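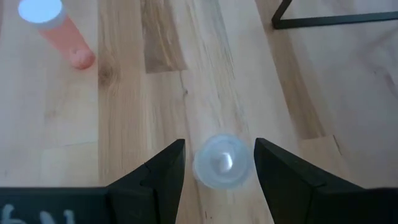
Plastic cup on a hardwood floor.

Lornau Grip 900 rugby boots review
Reading time: 4 min
11/9/19

I play fullback in the over-35s and bought the Lornau Grip 900 in July, after my old Zelskas split along the left sole. They cost me $163 with postage. I've now worn them for 19 games and most of the training nights in between, on grounds from soft mud to baked clay.

Fit first. They come up narrow. I'm normally a ten and had to send back the first pair for a ten and a half, which Saludo Sports swapped without any trouble. The heel is firm and sits a little higher than I'm used to. I had a blister on each side for the first fortnight, then nothing.

The upper is synthetic and doesn't soak up much water. After a wet game at Vostley, where the in-goal hasn't drained properly since the clubhouse went up in 1982, they were wearable again the next evening with newspaper stuffed in the toes. My leather pair would have needed two days.

Grip is good going forward and fair going sideways. There are eight studs, six at the front and two at the heel, all screw-in. On soft ground I could plant my foot under a high ball and trust it. On hard ground you feel every stud through the sole, and I've gone back to moulded boots for pre-season. Check the studs before each game – I lost one in the second week and the replacement set is sold separately.

Kicking is where I noticed the biggest change. The laces are offset to the outside, so there's a flat patch over the instep, and my punts out of hand have been coming off cleaner. Goal kicking feels the same as it ever did.

The colour is a bright orange that fades to something like salmon. The tongue slides to one side unless you use the lace loop. The stitching at the right toe has started to fray, but hasn't opened up.

I'd buy them again for winter if the price stayed under $163. Anyone with wide feet should try them on in a shop first. Backs will get more out of them than props, who'll probably want a higher cut around the ankle.

Rating: 7/10

Contact us | © 2019 All rights reserved | Back to top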